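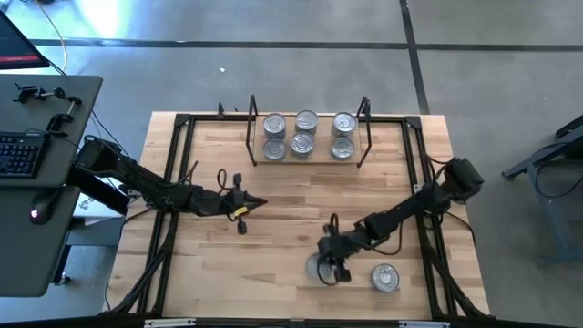 Butcher-block top as a canning and sorting table: oil, hardwax or film finish?

Kitchen Surfaces board > Worktops and tables

kerfline
Moved the pantry sorting onto a light butcher-block table and need to settle the finish. The top is made of strips with short staggered joints, color running from cream to a pinkish tan to brown. It stands on smooth concrete. The load is metal cans with pull tabs, plus a wooden tray with black bar handles that carries six of them and gets slid in and out from the far edge. Two cans are usually out on the near side while I check dates.

The top came bare from Kindell. I have put on 2 coats of mineral oil. Questions:
1. Is mineral oil enough under metal rims?
2. Do ribbed cans leave marks that a film finish would prevent?
3. Tray feet: felt, cork or nothing?

stillwater_9
1. No. Mineral oil does not cure. It slows water uptake and does nothing for abrasion. A can rim puts the whole weight on a thin ring, so you get arcs pressed into the softer strips first.
2. The ribs are on the side wall and don't touch the wood unless a can is lying down. The bottom rim is what you should worry about.
3. Cork. Felt picks up grit and turns into a sanding pad.

Dunmarrow
Disagree on 1. I have run oil only for years on a prep table. Arcs appear, you sand locally, you re-oil. With a film finish you get the same dent plus a cracked film, and the repair is the full top.

stillwater_9
A prep table gets knives and water. This is a sorting table. Different wear. Hardwax oil is the middle option – it cures, it has some abrasion resistance, and it can be patched.

kerfline
Hardwax over mineral oil is my problem. Asell's tech sheet says bare wood only.

stillwater_9
Correct. Wipe with mineral spirits, let it flash off, sand, then test a patch on the underside. If the patch is still tacky the next day, there is oil left in the wood. Repeat.

pt_ledger
What grit?

stillwater_9
Whatever the sheet says for the product. For Asell I stop at 150. Going finer closes the surface and the wax sits on top.

kerfline
The sheet says 120 to 150. Fine.

Dunmarrow
Nobody has asked about rust rings. A damp can left overnight on bare or oiled wood leaves a ring. If the species has tannin it goes black and sanding will not always reach the bottom of it. What is the wood?

kerfline
Invoice says "mixed hardwood." There are a few darker grain streaks. I can't identify it beyond that.

Dunmarrow
Then treat it as unknown. Put a drop of water with a bit of steel wool in it on the underside for 20 minutes. If it goes gray-black, keep damp cans on the tray.

pt_ledger
The tray is the better answer anyway. Let it take the rings and leave the top alone. I use a Sutia tray, two rows of three, same as yours. One remark on loading: if the right-hand pair sits away from the others, the tray tips when lifted by one handle. Close the gap or use both hands.

kerfline
The gap is deliberate. Left and middle are this year's dates, right-hand pair is next year's. I lift with both hands.

pt_ledger
Then a strip of tape on the tray would do the same job and let you pack them evenly.

stillwater_9
Weight difference is trivial with six cans. It matters on a bigger tray.

oxbow_tm
Coming back to cork. Thin self-adhesive cork creeps under a loaded tray and leaves glue on the wood. Use the Ó Conaill discs with a pilot hole and a short screw. 50 cents each when I bought mine. Check the screw length against the thickness of the tray base first.

Dunmarrow
Or just lift the tray and stop sliding it.

oxbow_tm
It will be slid.

kerfline
Update, 24th July. Steel wool test on the underside: the pale strips stayed pale, two of the brown ones went gray. Damp cans now stay on the tray. Stripped the top with mineral spirits, sanded to 150, first test patch was tacky, second was dry. One coat of hardwax on, second to follow. Cork discs are on order. Will report in August on rim marks.

stillwater_9
Keep the second coat thinner than the first and buff off the excess before it sets up. Lay the used rags out flat outdoors to dry – they can self-heat if left in a pile.

Dunmarrow
Still would have left it oiled.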